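3.2 Containers and surface
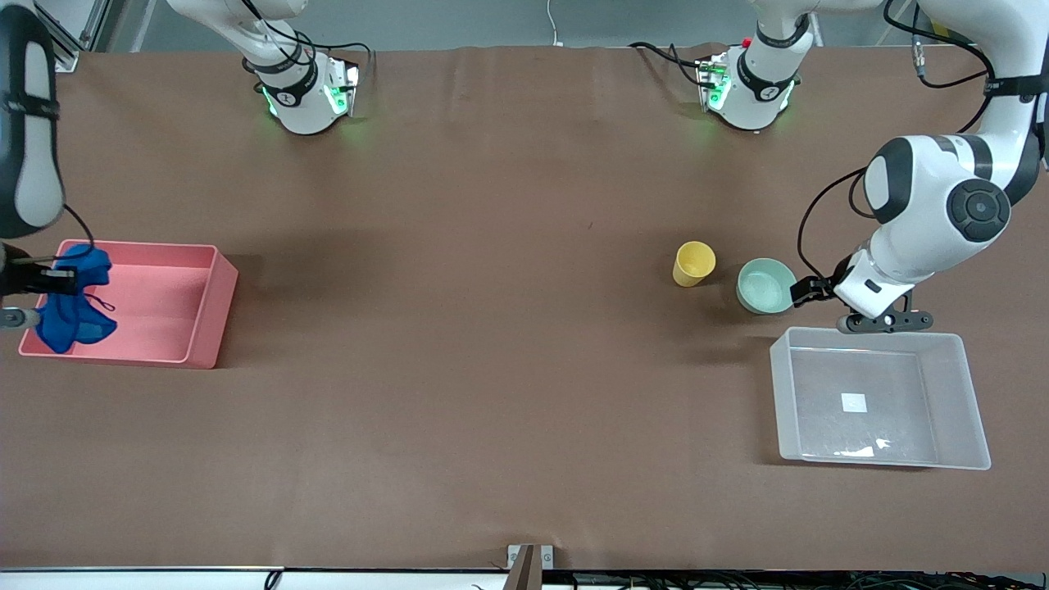
Figure 2. Work surface with pink bin, blue cloth, yellow cup and pale teal bowl.

All sessions used the same tabletop, covered with a flat brown cloth. The cover was chosen after a short trial in July, in which bare and covered surfaces were compared for glare and for the sliding of light objects. Cups and bowls moved less on the cloth when touched by accident, and their edges were easier to pick out from the surface when the records were reviewed. The cover was smoothed by hand between sessions but was not fixed to the table.

The object set mixes soft and rigid items. Soft items were single pieces of plain fabric, left crumpled instead of folded. Rigid items were open vessels of the kind found in any kitchen. Figure 2 shows one arrangement, in which a royal-blue cloth hangs in folds against the inner wall of a salmon-pink plastic bin while a yellow cup and a shallow bowl with a mint-green glaze stand beside each other on the table. The bin is set at an angle. We did not square the bins to the table, as household containers are seldom put down that way.

Color was used to tell items apart in the written log, so no two items in an arrangement shared a color name. The name given to each item was fixed before the first session – "teal bowl" was kept throughout, even where coders would have preferred "green". Disagreements over color names accounted for most of the corrections in the pilot log and are not considered further.

3.3 Coding of tidying states

Each record was assigned a state for every item: in a container, on the surface, or in transition. An item was coded as in transition when it was held, or when it was partly inside a container and partly over the rim. Cloth caused more difficulty than the rigid vessels. A crumpled piece can rest against a wall of the bin without lying on its floor, and the coding rules were revised to treat any cloth wholly below the rim and not held as in the container. Cloth still held was coded as in transition regardless of its height.

Cups and bowls were also coded for posture. The categories were upright, tipped and inverted. The tipped category covers any visible lean, including a slight one, and no angle was measured. Contact with the rim of a vessel was noted in a separate column and did not change its state.

The full log contains 445 records. Of these, 100 were drawn at random and coded a second time by Ekua Yakubu, who had not seen the first set of codes. The rules were closed to further changes on 13 November 2019, and records coded under the earlier cloth rule – all from the pilot – were recoded before analysis.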